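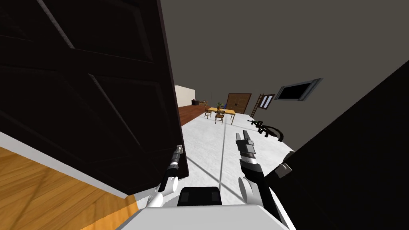
문 삐걱거림과 뻑뻑함, 인터넷 비법은 얼마나 믿을 만한가

살림 요령을 모아 놓은 글을 보면 문 이야기가 꼭 나온다. 경첩에 비누를 칠해라, 연필심을 갈아 넣어라, 마요네즈를 발라라. 나는 이런 글을 볼 때마다 그 문을 석 달 뒤에 다시 열어 본 사람이 있는지 묻고 싶어진다. 우리 집 방문 경첩에 이것저것 발라 보고 적어 둔 메모를 정리한다. 실험이라고 부르기엔 허술하니 그렇게 읽어 주시길.

식용유
제일 많이 권하고 제일 나쁘다. 바른 날은 조용하다. 그다음부터 먼지가 붙기 시작해서 한 달쯤 지나면 핀 둘레에 갈색 풀 같은 것이 낀다. 닦아 내는 데 더 오래 걸렸다. 올리브유는 고급이라 괜찮다는 댓글도 봤는데, 산패하는 건 마찬가지다.

비누와 양초
양초는 의외로 쓸 만했다. 단, 경첩 틈에 문지르는 방식은 소용이 없다. 핀을 뽑아서 핀에 직접 문질러야 한다. 비누도 방법은 같지만 욕실 문에는 권하지 않는다. 습기를 먹으면 미끈거리다가 굳고, 핀에 녹이 올라온 것도 비누를 바른 쪽이었다.

연필심
흑연이 윤활제인 것은 맞다. 그런데 연필심에는 점토가 섞여 있고, 갈아서 넣다 보면 문틀과 손이 먼저 까매진다. 흰 문이라면 말리고 싶다. 열쇠 구멍에는 철물점에서 파는 흑연 가루를 조금 쓰는 편이 낫다.

침투 방청제
파란 통이든 노란 통이든 뿌리는 순간 소리가 멎는다. 그래서 다들 이걸로 끝났다고 생각한다. 얇은 기름이라 금방 마르고, 우리 집 안방 문은 3월에 뿌린 것이 봄을 못 넘기고 다시 울었다. 묵은때를 녹이는 용도로 쓰고 닦아 낸 다음 흰색 리튬 그리스나 실리콘 그리스를 쌀알만큼 바르는 것이 지금까지는 제일 오래갔다. 두 제품의 차이는 나로서는 모르겠다.

핀 뽑는 순서
문을 닫은 상태에서 한다. 아래 경첩부터 뽑고 위를 마지막에 뽑으라고들 하는데, 이건 믿어도 된다. 한 번에 하나씩 뽑아 닦고 바르고 다시 끼우면 문을 떼어 낼 일이 없다. 못을 밑에서 대고 망치로 톡톡 올려 친다. 핀이 빠지지 않는 경첩도 많으니 먼저 머리가 있는지 볼 것. 안 빠지는 것을 억지로 치다가 문틀만 찍는다.

문이 바닥이나 문틀에 쓸릴 때
대패부터 꺼내지 말라는 말은 지겹도록 들었는데도 나는 꺼냈다. 여름에 깎은 문은 겨울에 틈이 벌어진다. 그러니 위쪽 경첩 나사부터 조여 보자. 절반은 여기서 해결된다고 쓰는 블로그가 많은데 그 절반이 어디서 나온 숫자인지는 모르겠고, 우리 집에서는 문 세 개 중 하나가 그랬다.

나사가 헛돌면 이쑤시개에 목공 본드를 묻혀 구멍에 채우라고 한다. 된다. 다만 본드가 마르기 전에 나사를 박는 동영상이 태반이다. 하룻밤 두어야 한다. 무거운 문이라면 이쑤시개 대신 길이 50밀리미터짜리 나사로 바꿔 문틀 안쪽 기둥까지 물리는 게 맞다고 보는데, 문틀 뒤에 뭐가 있는지 모르는 집에서는 장담 못 한다.

문 홈에 낀 먼지
홈이 파인 패널 문은 먼지가 모서리에 쌓인다. 린스를 푼 물로 닦으면 먼지가 안 붙는다는 비법이 또 유명하다. 한쪽 면은 린스 물, 다른 면은 맹물로 닦아 봤는데 2주 뒤에 구별이 안 됐다. 오히려 짙은 색 면에는 얼룩이 남았다. 마른 페인트 붓으로 위에서 아래로 털고, 꼭 짠 헝겊을 나무젓가락에 감아 모서리를 훑는 것으로 충분하다. 걸레받이는 맨 나중에 닦는다. 먼저 닦으면 두 번 일한다.

저절로 열리거나 닫히는 문
핀을 빼서 살짝 휘게 한 다음 다시 끼우라는 요령이 있다. 콘크리트 바닥에 놓고 망치로 한 번 치는 것이다. 무식해 보여서 안 믿었는데 이건 잘 들었다. 너무 세게 치면 다시 안 들어가니 약하게 치고 끼워 보고, 모자라면 또 친다. 경첩 밑에 종이를 접어 괴는 방법은 두 번 해 봤고 두 번 다 실패했다.

사지 않아도 되는 것
경첩 전용 오일이라는 작은 병을 3,430원 주고 샀다. 성분표를 보니 그냥 광유였고 재봉틀 기름과 쓰임이 다르지 않았다. 문 처짐 방지 패드라는 것도 한 달 만에 납작해졌다. 반면 문 손잡이가 닿는 벽에 붙이는 고무 받침은 싼 것을 사도 제 몫을 한다. 붙이기 전에 벽을 알코올로 닦아 두면 훨씬 덜 떨어진다.

댓글로 치약을 물어본 분이 계셨다. 연마제가 든 걸 경첩에 왜 넣는지 나는 아직 이해를 못 했다. 해 보고 싶으면 창고 문에다 하시길.

글: 노르베르트 슬라니나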